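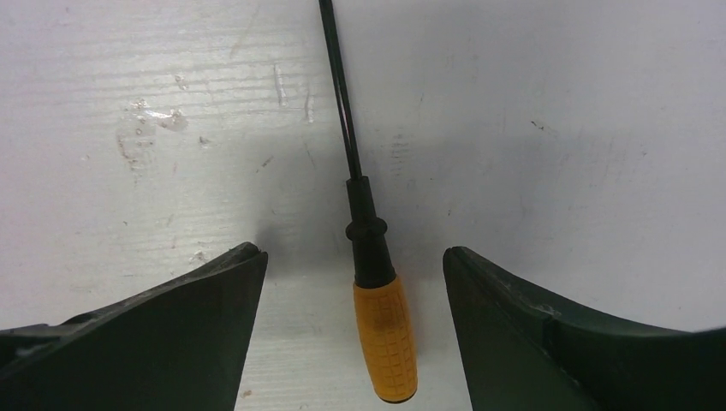 El destornillador amarillo, entre los dos dedos de la pinza.

¿Un robot se cuida solo? Pues no

Seguro que has oído que los robots nunca se cansan, nunca fallan y trabajan solos toda la noche. Lo dicen los anuncios. Nosotros hemos pasado bastante tiempo con uno, al que llamamos Phelan, y no nos lo creemos del todo. Phelan es un brazo con una pinza de dos dedos en la punta. Su trabajo consiste en coger herramientas de una mesa, levantarlas y volver a dejarlas. Parece fácil porque tú lo haces sin pensar.

Vamos a ver qué hay que hacerle a una máquina así para que siga funcionando. Te avisamos de que es más de lo que cuentan los folletos.

Los dedos se gastan

Los dedos de una pinza son como las suelas de tus zapatillas. Cada vez que aprietan algo o rozan la mesa, pierden un poquito. Cuando se gastan mucho, la herramienta puede resbalar o girarse.

En el taller de Weltdale los revisamos cada domingo, antes de empezar. Primero se para el robot y se corta la corriente. Después una persona adulta pasa un trapo seco por cada dedo, busca grietas y comprueba que los tornillos estén apretados. Si un dedo baila, se aprieta. Si tiene una grieta, se cambia, y se cambian los dos a la vez para que sigan siendo iguales.

¿Y no podría el robot avisar de que tiene un dedo gastado? Algunos pueden notar que aprietan raro. Phelan no. Si nadie le mira los dedos, él sigue tan tranquilo hasta que algo se cae.

Decirle dónde está todo

Cuando se cambian los dedos hay que calibrar. Es una palabra seria para algo sencillo: explicarle otra vez al robot dónde tiene la punta de los dedos y dónde está la mesa. Imagina que te pones unos guantes enormes e intentas coger un lápiz. Al principio fallarías, porque tus dedos ya no terminan donde tú crees.

El programa que usamos se llama Hemetti y guía la calibración en 10 pasos. El brazo baja despacio hacia un punto conocido, se detiene y guarda su posición. Luego va a otro punto y hace lo mismo. La primera vez tardamos 40 minutos – y eso que en la caja ponía «listo para usar».

Al terminar viene la prueba de agarre, y para eso va muy bien un destornillador. Es largo, tiene el mango gordo y el resto muy fino, así que no da igual por dónde se coja. Si la pinza se cierra torcida, se nota enseguida.
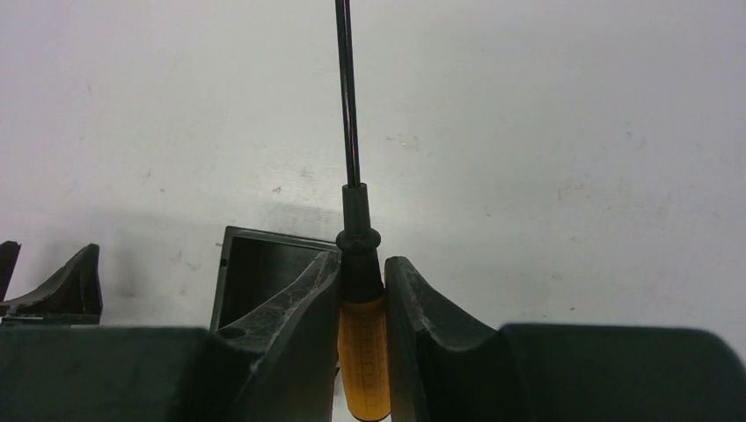 Mi hija leyó esta página y preguntó por qué no le ponen dedos de metal y se acaban los problemas. Yo no supe qué contestarle. También quiere saber si al robot le importaría que el destornillador estuviera un poco torcido. Un saludo, una madre de Osville.

Buenas preguntas. El metal dura más, es verdad, pero también puede rayar la herramienta y la mesa, y si el brazo choca, el golpe se lo lleva otra pieza más cara. Muchas veces conviene que se gaste lo que es fácil de cambiar. Y al robot no le importa nada, ni lo torcido ni lo recto. Somos nosotros quienes decidimos cuánto es «demasiado torcido» y se lo escribimos en el programa. Si lo escribimos mal, lo hará mal todas las veces, y con mucha seguridad.

El cuaderno

Al lado de la máquina tenemos un cuaderno de papel. Apuntamos cada revisión, cada cambio de dedos y cada fallo. En marzo llevábamos 389 agarres apuntados, y en 127 la herramienta se había movido más de lo que queríamos. Es casi uno de cada tres. A alguien que vende robots no le gustaría mucho esa página.

A nosotros nos sirve. Mirando las fechas vimos que los fallos se juntaban en los días anteriores al cambio de dedos. ¿Demuestra eso que la culpa era de los dedos? Todavía no. También podía ser la calibración, que se repite el mismo día. Para saberlo habría que calibrar sin cambiar los dedos y volver a contar. Estamos en ello.
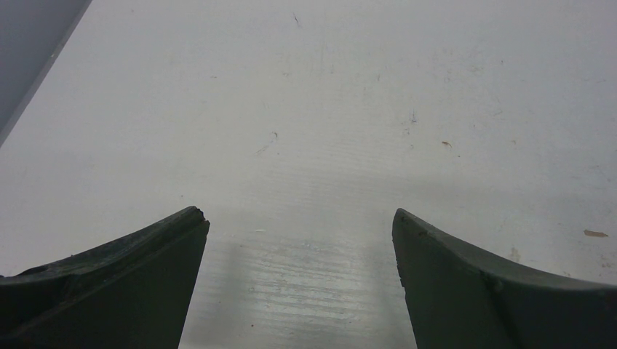

CLUB DE ROBÓTICA DE WELTDALE · Sección de mantenimiento

La mesa también cuenta

Una mesa de trabajo acaba con manchas, rayas y motas. A ti no te molestan para coger un lápiz. Pero si un robot usa una cámara para buscar objetos, una mota oscura puede confundirle, y un brillo en la superficie también. Por eso limpiamos la mesa, aunque hay marcas que ya no salen.

Si quieres probarlo en casa, pega con cinta un palito de helado a cada lado de unas pinzas de cocina e intenta levantar un rotulador por el centro. Después pon un poco de harina en las puntas y repite. Apunta cuántas veces se te cae con harina y cuántas sin ella. Y cuando veas un vídeo de un robot que no falla nunca, pregunta cuántas veces lo grabaron.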